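**Wanted: people who doubt their energy bills**

Every supplier says a new tariff will save you money. We at Redeo aren't convinced, and we'd like 11 households to help us check.

You'd write down your meter reading at 10 each night through April, and send us 2 old bills. We pay £775 at the end — not in vouchers. Homes on the Fidura tariff are especially welcome, as its claims look generous to us.

You don't need to be good at sums. You do need to be stubborn. Write to the Redeo office with your postcode and your current supplier.

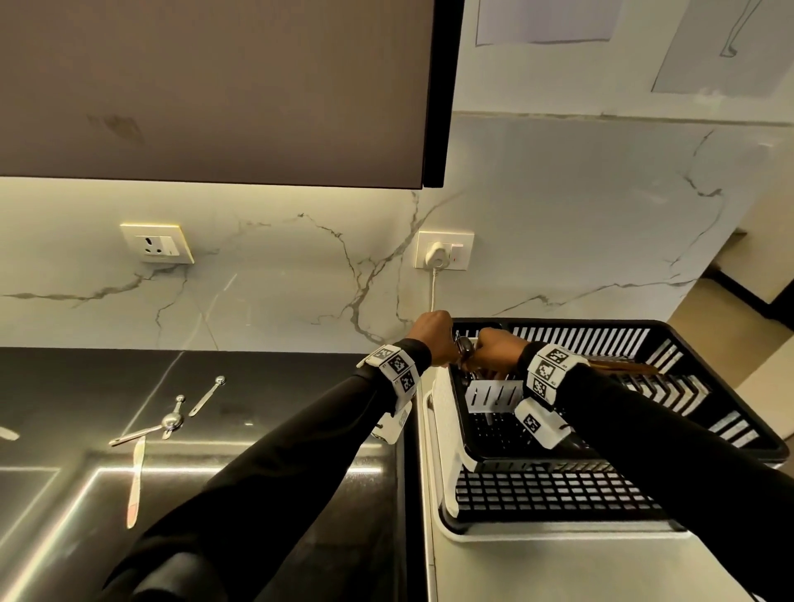
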